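Speaker notes: the Rirex stop that didn't stop
Fledon meet-up, 16/11/2018

Slide 1: hello
Say hi, say what Rirex is (table-top arm, one gripper, Garus controller) and get straight to the fault. It's a lovely one!

Slide 2: what went wrong
Back in August we ran 218 test picks. On 2 of them the stop was pressed and the finger kept closing for another 200 milliseconds. No injuries, but a hand could have been in there. Point out the finger and the shiny joint at its top end, as I'll keep coming back to them.
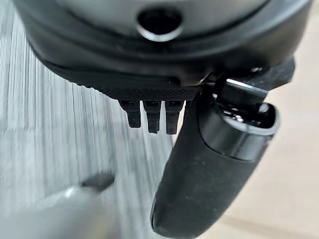 Slide 3: hunting for it
We blamed the joint first (wrong). Then the cable (also wrong, and I was so sure). What cracked it was the Khaemba log viewer, where you can line up the stop signal with the grip command. Go slowly, people love this part. The stop came in while a grip message was still waiting in the queue, and the controller dutifully sent it afterwards.
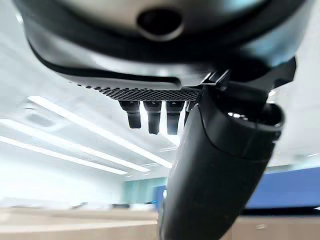

So the fix is tiny: on stop, clear the queue, then cut power to the gripper. We ran 189 more picks with stops thrown in at awkward moments and didn't get a single late close. I'd still like a proper hardware cut-off, and please say so if anyone asks whether we're done.

Questions. Leave the log up on screen.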